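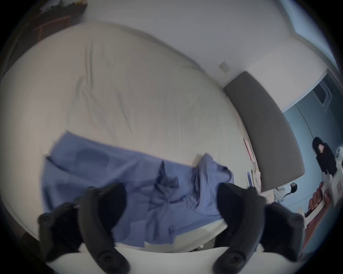 Most shops that collect laundry demos with hand-held grippers have no written rules at all. Kellton has two pages. They hang by the door, coffee ring on the first one, and everybody who picks up a gripper is supposed to have read both. A blue long-sleeved shirt, bunched up across an off-white fitted sheet, would be covered by rule four: garment goes down the way it lands, no pre-smoothing. The pads over the fabric are rule six. More on that one in a minute, people fight about it.

The pages were written by Thérèse Sutherland, who used to do machine guarding audits and has no patience for the phrase "best practice." She calls it the sheet. Started in April as a list of complaints. Stuff like: who moved the lamp. Who recorded with the pads on backwards. Why are there 135 folding takes with no note saying which garment.

"I wasn't trying to write a standard," she told me. "I was trying to stop getting the same email."

So what's in it? Thirteen rules, none longer than two lines. Wipe the lens before the first take and after lunch. Check both knobs by hand before you start. Note the garment and the fabric. Leave the room how a person would leave it - papers by the bed stay by the bed. Stop the take if a finger gets pinched, and write it down even if it didn't hurt. Anyone who may walk through the shot signs a consent form first, including coworkers, including the boss.

That last one is where a lot of outfits get sloppy. A bedroom is somebody's bedroom. Doors open onto hallways, mail sits out with names on it. Sutherland's version says you ask before the session, in plain words, and you ask again if the plan changes. A signature from last month for the kitchen does not cover the bedroom. At Plodus, a smaller group that borrowed the sheet and cut it down, they dropped the second ask. Then put it back.

Now rule six. Pads may touch the cloth before the grasp, but no dragging to find an edge. Ross, the contractor that trains most of Kellton's new operators, hates it. Their trainers say people drag cloth all the time when they fold, so why ban it. Fair point. Sutherland's answer is that a drag hides a bad first choice, and she'd rather have the bad choice on record with a failed grasp after it. Failed takes get kept under rule nine. Labeled, not deleted. More than a few operators still delete them, she thinks, becuase it feels like tidying up.

Does any of it get enforced? Sort of. Two people review each session on Thursday, each working alone, and if they disagree on a take it gets flagged and left out until someone talks it over. No fines, no scores posted on the wall. Rimitz, which leases out the apartments, asked for one addition of its own - no shoes on the beds - and got it as rule thirteen.

A revised sheet is due once the argument with Ross is settled. Sutherland has a draft that allows one short drag if the operator says it out loud on the recording. Ross wants two. Till then the old pages stay up by the door, and the drag ban stands.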